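Pilura Kitchen Notes - February

Sourdough for people with small kitchens and not much patience

We had 72 replies to last month's question about what you'd most like to bake at home, and bread won by a mile! So this month I went to see Pylyp Zhuravel, who runs the evening baking class at Moroz Hall and has been keeping the same starter going longer than he's had his car. I came home with a jar of it in my coat pocket and flour on both knees, and I've been baking ever since.

The big surprise for me was how little you need. Pylyp's class works with one bowl, one scale, a dish towel and a heavy pot with a lid. He doesn't own a stand mixer and he gets a bit impatient when people ask which one to buy. Space matters more - you want a clear stretch of counter as long as your arm, close to the sink, so you can wet your hands every time the dough starts to grab.

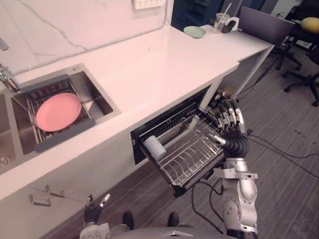 Getting the starter going

Mix equal weights of whole wheat flour and lukewarm water in a jar, stir it well and leave the lid loose. Every day, throw out most of it and feed what's left. The first few days are exciting (bubbles!), then it usually goes flat and smells like old socks. Keep feeding it. Mine perked up again on a morning when I'd pretty much given up, and by lunch it had climbed right up to the lid.

If your kitchen is cold, put the jar on top of the fridge or in the oven with only the light on. Tape a note to the oven door. I mean it, Pylyp has lost 2 starters to somebody preheating for pizza.

For flour, I've been using the strong white from Arnetti with a scoop of Skerka rye mixed in, and I love the color it gives the crust. Any bread flour will do fine, though, so use up what you have first.

The dough itself is wetter than you expect, and that's the part where most of the class wants to add more flour. Don't! Fold it instead: pull one side up, lay it over the middle, turn the bowl, do it again. 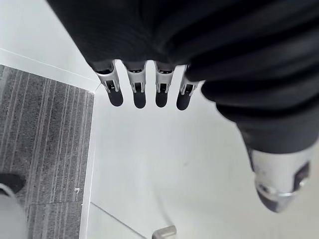
Four rounds of that, with half an hour of rest in between, and the sticky mess turns smooth and springy. I still get a kick out of it every single time. After the last fold, leave it covered until it looks puffy and wobbles when you nudge the bowl, then shape it and put it in the fridge overnight. Bake it in the hot pot, lid on for the first half, lid off for the rest.

Pylyp's class starts again at 7 p.m. in Moroz Hall and there are still a few places. Bring an apron and a clean jar with a lid, and you'll go home with some starter of your own.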